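Can a player back out after agreeing terms?
Posted May 22, 2019

Long-time Trollbridge supporter here, and I'm so excited about this summer! The local radio says our striker has agreed personal terms with Zesbridge, but the clubs haven't settled on a fee yet. Can he still change his mind and stay? I have season tickets for me and my dad – 2 seats, right behind the goal – and I would love to see him up front again. Also, does it matter that he only signed his current deal in January?

Tiedemann
Great one to ask, I love transfer season! Yes, he can still stay. Agreeing personal terms usually just means he and the new club are happy with the wages and length of the deal. Until the clubs agree and he signs the papers, he's your player.
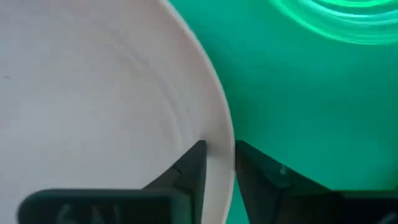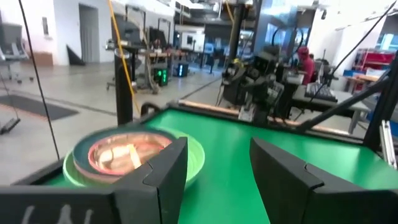
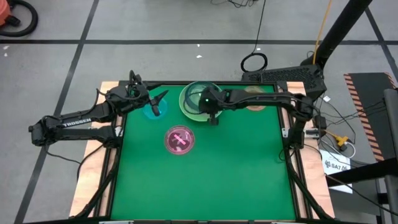 The January contract helps you too. A long deal puts Trollbridge in a really strong spot, so they can ask for more money or just say no – unless there's a release clause. If there is one and Zesbridge pays it, your club can't block the move, but the player still gets the final say. I've followed a team that gets crowds of 200 and one that gets 2000, and the waiting is the same fun at both!

Nillico
he'll go. they always go

trollbridge_end
Check whether the radio said "agreed" or "in talks". Big difference! Fingers crossed he stays, he was fantastic in the cup.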